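Open Day at the Pakent Packaging Works

I have a weakness for open days. Breweries, fire stations, sewage plants, I will go to any of them if the gate is open and somebody hands me a sticker. So when I saw that Pakent was letting people in on a Tuesday afternoon in March to look at how they print and fold packaging, I rearranged a dentist appointment and drove over.

First thing, parking. The lot by the main gate is for staff, and the sign telling you so is after the turn, so three cars ahead of me were all backing out at once. Use the gravel lot across the road. It was half empty when I got there a little before two, and still half empty when I left.

You sign in at a desk, you get a visitor number (I was 417, which I think was for the whole day, and it goes on a sticker that did not want to come off my good sweater), and then you wait in a hallway lined with old cartons in glass cases. I liked the hallway more than I expected to! Soap boxes, tea boxes, a cookie tin with a dented lid, and a whole shelf for a cracker company called Sombatkul that changed its shade of orange practically every year. I was still reading the little cards when our group got called, and had to jog to catch up.

The print hall comes first. It's loud and warm and smells like a new magazine. We stood behind a yellow rail and watched sheets go by way too fast to read, and then our guide pulled one off the stack and passed it around. It was one huge sheet with dozens of flat boxes laid out on it, all nested together like puzzle pieces so there's hardly any waste. I'd never once thought about a box being flat before it's a box. The guide said the big press goes through 2,164 sheets between cleanings on a normal run, and a kid behind me asked what happens if you do one more. (They clean it a little late, apparently.)

After that comes cutting and creasing, which was my favorite part of the floor. The cutting forms are wooden boards with steel blades set on edge, all bent to shape, and they keep the old ones hanging on racks like coats. There are 83 in the rack we walked past, each with a tag. Some are for things they haven't made in years, but they hang on to them in case a customer comes back. I have a drawer at home run on the same principle -- it's mostly phone chargers.

The folding and gluing line was stopped while we were there, which was a bit of a letdown. We got a talk instead. It was a good talk, but it was a talk, and my feet were starting to complain.

Then they took us upstairs to the Brillia Room, where the tables were set out with plaid cloths and things to eat and handle. I parked myself at a table with a blue-gray one, white lines all through it and a wide royal blue stripe, and I want that cloth for my kitchen. It wasn't ironed flat and was all the better for it. There were snacks and packages set out on it, and I went straight for the toffee.
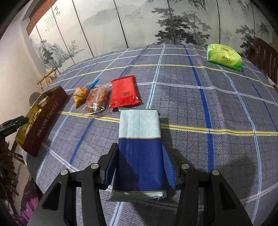 I'd have told you before that afternoon that I buy candy for the candy. Now I'm not so sure! A dark maroon box with gold inside does something to me that a plain bag never will, and the pale gold lettering didn't hurt either. The tissues got me too. One wrapper, and it goes from pale mint with a wavy white pattern to deep navy with fine lines, with a thin gold band down near the end. That's a lot of trouble to go to for something I'd normally lose at the bottom of my purse.

We had twenty minutes up there and I could have used forty. The coffee was fine, a little weak. A woman at my table collects sugar packets and we got to talking about whether you should open them or keep them full, and I missed most of what was said about recycling. Sorry. There was a handout.

The shop is at the bottom of the stairs on your way out, and it's small. They sell misprinted gift boxes by the bundle and the notebooks they make from trimmed-off card under the Zalon name. I bought 3 notebooks and a bundle of boxes where the stripes run slightly downhill. Bring cash, the card reader was down and the line got grumpy.

A few practical bits if you're going next time. Wear closed shoes, they turned away a man in sandals at the print hall door and he had to wait in the hallway with the cartons. The earplugs are free and you'll want them. The stairs to the Brillia Room are steep, but there is an elevator behind the sign-in desk if you ask. And go for one of the later tours if you can pick -- the people on the one after ours told me in the gravel lot that they got to see the folding line running.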